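2020-07-24

I paid off the Brisa card this morning!! The last $451 went through before breakfast, and I have been grinning at a zero balance ever since. If you've been reading since April you know this thing has been sitting on my shoulders, so let me tell you how the last stretch went.

Back then the card was the only debt I had left, and I was paying the minimum every month without ever reading the statement. Then I did read it (on the bus, terrible idea) and saw how much of my payment was going to interest. So I called the Galang credit union here in Plevbridge and asked if they'd look at a small loan to replace part of it. They said yes to $779, at a rate less than half of what Brisa was charging me.
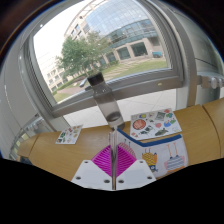 The loan meant one fixed payment on the same date each month, and I love that more than I expected to. With a card I was always guessing. With the loan there's a little schedule – nine payments, all printed out, and I get to cross them off with a fat green marker. I've crossed off three so far.

Whatever was left over each month went straight at the card. I sold my old bike, I stopped paying for two streaming services I'd forgotten I had, and I picked up extra shifts in June. The day I got paid, the money moved. If I waited even a weekend it had a way of turning into takeout.

I also want to rave about Ollomum for a minute, the free budgeting app I've been using. It's ugly and the colors are awful and I adore it! You type in each purchase yourself, and typing "coffee, again" enough times really did change what I buy. My one complaint is that it won't let you split a grocery receipt into two categories, so cat litter is officially food in my house.
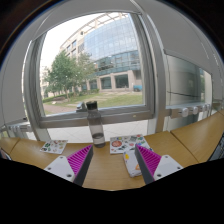
*By the window, wood tabletop and gray frame.*

Next up is an emergency fund. I'm starting with $500, in a separate savings account at Galang with no card attached to it, so I can't get at it from the checkout line. The loan payments carry on as usual and I may throw a bit extra at those too – there's no fee for paying early, I checked twice.

I'm keeping the Brisa account open for now, with the card itself in a drawer under the batteries. If any of you have closed an old card and seen your score move, please leave me a comment, I'd love to know how much and how long it took to come back.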